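Maple board on a perforated metal bench: stopping it cupping and sliding

Posted in Workshop and Benches, April

I have a rectangular board glued up from maple planks which I use as a loose work surface on top of a perforated metal bench. It carries small blocks and shapes that get sorted, pushed into groups and moved about, so the face has to be flat and has to stay put. Two problems.

First, the board has begun to cup. Laid face up on the bench it rocks on two opposite corners, and a straightedge across the width shows a gap of 2 mm in the middle. Along the length it is still flat.

Second, it creeps. The bench top is painted and slippery, and sideways pressure on the board moves it. I tried a sheet of rubber drawer liner underneath, which stopped the creep, but I think the cupping got worse afterwards.

The board was oiled on the top face only when I got it. The room is heated in the daytime and cold at night. The bench is an old Stullumard one and I would prefer not to drill it, although it has a regular pattern of holes that must be good for something. Should I plane the board flat, or will it move again? And what is the sensible way to fix it down?

atdale_bench

Just sand it flat and screw it down tight at all four corners. Use big washers underneath so the screws don't pull through the holes. I've had a worktop like that in the utility room for years and it has never shifted. If it bends again, more screws.

Munincombe

I would not do what the post before mine says. A solid maple board changes width with the humidity of the room, and if it is held rigidly at all four corners it will either bow in the middle or split along a glue line. Worktops that appear to be screwed tight usually have slotted holes somewhere.

Take the cupping first. A board oiled on one face takes up and loses moisture faster through the bare face. The rubber liner will have made the imbalance different again, as it covers the underside and lets very little air reach it. Do not plane anything yet. Remove the liner, stand the board on its long edge away from the heater with air on both sides, and leave it for 10 days. Check it with the straightedge at the start and at the end, at the same time of day. A good part of the cup may come out without any work.

Once it has stopped moving, flatten what remains. A hand plane set fine, worked diagonally across the high areas, then with the grain, is enough for a gap of that size. Sanding alone tends to round over the edges, and small pieces near the edge will then lean. Wipe off the dust and oil both faces, the four edges and the end grain with the same number of coats. End grain will drink more than the rest. Keep going there until it stays wet for a few minutes before wiping.

For fixing, use the holes in the bench. Mark through from below so that the screw positions fall on existing perforations. You need a row of fixings along the centre line of the board, parallel with the planks, and these can be done up firmly. Anything nearer the long edges should be a pan-head screw and washer in a slot running across the grain, nipped up and then backed off a quarter turn. If the perforations are round and only a little larger than the screw, fit a small slotted metal plate between the washer and the bench, but only if the holes are big enough to let the shank move. Otherwise leave the outer positions empty and rely on the centre row. Choose the screw length so that the point stops well short of the top face.

Thin spacers under the board, a few millimetres thick, help air reach the underside. The perforations do some of this already, but paint over the years can close the smaller ones. Put the spacers at the screw positions so that the board is not drawn down between them.

If you want it removable, fit pegs in the underside that drop into the bench holes. Two on the centre line will stop sliding and rotation, and a snug fit is fine there. Four pegs in the corners will bind when the board swells and you will have trouble lifting it.

Doãn
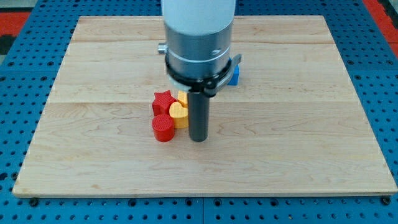 One correction on oil: leave a full night between coats in a cold room. A second coat over a tacky first one stays gummy, and small blocks will drag on it when they are pushed across the surface.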